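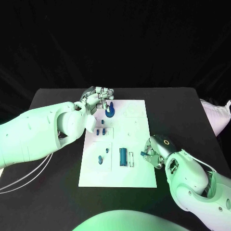

Bultow Community Hall
Fire Safety and Premises Checklist, with Comments
Inspection carried out Sunday, February 7, 2021
Inspected by: Yamuna Rodrigues

1. Escape routes
Main entrance doors open fully: Satisfactory
Rear corridor clear of storage: Action required
Comment: Stacked chairs were found outside the kitchen. They are to be returned to the chair store after every hire.

2. Fire doors
Doors close fully on release: Action required
Comment: The door between the foyer and the Meltitz Room catches on the floor. The hinges should be adjusted by a competent person. The door must not be wedged open in the meantime.

3. Extinguishers
In place, pins fitted, service labels in date: Satisfactory
Comment: Unit 4 has been rehung at the correct height. Next service due in July.

4. Alarm and emergency lighting
Call point tested and sounders audible throughout: Satisfactory
Emergency lights operate on test: Action required
Comment: The fitting over the stage steps did not light. Replacement ordered from Wallex under job number 182.

5. Electrical
Leads and plugs free from visible damage: Satisfactory
Extension leads not joined together: Satisfactory
Comment: Hirers bringing their own equipment remain responsible for its condition.

6. Kitchen
Fire blanket accessible: Satisfactory
Extractor filter clean: Action required
Comment: Grease has built up. Cleaning to be added to the Gebretsadik contract.

7. Records
Log book up to date: Satisfactory
Comment: Entries are complete to page 59. The capacity notice in the foyer is faded and is to be reprinted.

Items marked Action required will be checked again at the next inspection. Faults found before then should be entered in the log book and reported to the hall office.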